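Open Day at Omari

1. Doors

Konrad Makowska got there at 8, which was wrong, the doors were at 9. Stood in the lot. Ate the muffin he'd been saving. May, and cold anyway.

Gimasley had sent him with one job. See the Omari demo, come home, say buy or don't buy. He had a folder, a pen that worked if you pressed, and 25 minutes with the engineer. Her name was on the folder somewhere. Escobedo. No, that was the building. The Escobedo Building, second floor, take the stairs, elevator's for freight.

A lanyard. A paper cup of coffee. A room with 100 chairs and most of them taken already by people from Atier, all in the same green fleece, all knowing each other.

He sat at the back. Then moved up. Then wished he hadn't.

2. The simulation

They ran it on the big screen first. The engineer talked fast, faster than him even, and he wrote down every third word. Rack. Approach angle. Torque. Something about tolerences.

"Same table height as ours," she said. "Same arm. We break it in there so we don't break it in here."

Laughter from the fleeces. Konrad wrote down break it in there.

He'd spent nine years in server rooms before Gimasley gave him a desk. Knees on tile, flashlight in his teeth, one hand up inside a rack feeling for a latch he couldn't see. He knew that reach. His shoulder knew it. And there was the arm up on the screen, doing the reach, no knees, no flashlight. 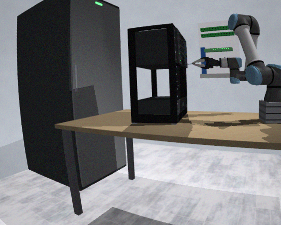 3. Questions

Hands went up all over. Somebody from Atier asked about price. Somebody asked about price again, different words.

Konrad put his hand up. Put it down. Up.

"What does it do when the latch sticks?"

She looked at him. First time all morning she slowed down.

"How do you mean, sticks?"

"They stick. You lean on them a little, with the side of your thumb, and kind of, I don't know. Wiggle."

"Wiggle," she said, and typed it. He could see her type it. "We've run this 900 times and I don't think we ever put in a bad latch."

"Put in 2," he said. "They come in pairs."

A few of the fleeces turned around to see who that was.

4. The lot again

She caught him on the stairs after, out of breath, laptop open on her arm like a tray. Could he stay til lunch. Could he show her, with his hand, on a real one, how hard you lean.

He had a train. He looked at the folder, buy or don't buy, nothing circled yet.

"Which thumb?" she said.

"Left," said Konrad, and went back up.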